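Shared workshop's two-finger arm takes on the snack shelf

5/20/26
By Davina Strachan

The members of the Rorness shared workshop have been building a robot arm since October, and if you have stopped in lately for a coffee or to borrow a clamp, you will have heard a good deal about it. The arm goes by the name of Binder, after a jammed ring binder that was the first thing it ever managed to pick up, and it has now moved on to groceries – snack bars, to be exact, in and out of the cardboard box they are sold in.

It is a homely sort of test. A box of Eat Natural protein bars goes on the wooden table with its flaps open, a wide white bowl goes beside it, and the arm works between the two. The group has set itself a target of 200 transfers before the summer open day, and by the start of this week the tally in the logbook stood at 92.
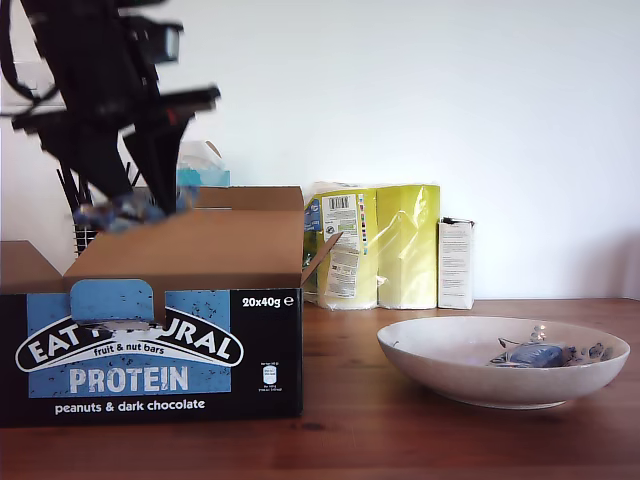

Davina Strachan got a friendly telling-off from Huamán for calling it a simple job, because a wrapper slides about on whatever is inside it, and a grip that suits the middle of a bar will often lose hold of it near the end. A wooden block never does that, and the group spent most of the winter on wooden blocks.

The harder part, by all accounts, is a full box. When the bars stand side by side there is very little room for a finger on either side of the one you want, and the builders have been through 2 sets of fingertips trying to get the thickness right. The current pair was cut on the workshop's own machines one long evening, with a pot of soup going in the kitchen, and everyone seems rather fond of them.
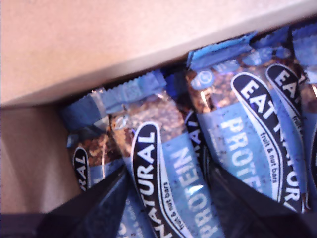 The gripper's black fingers down among the wrapped bars in the box.

Anyone who would like to lend a hand with the wiring or the logbook is very welcome – no experience needed, and there are 22 places at the next build evening. Sign up on the sheet by the workshop door.

Recent items
Graridham repair morning looks for sewing machines
New hours for the laser cutter
Bench vises: a short guide to what we have
Rorness tool library adds ladders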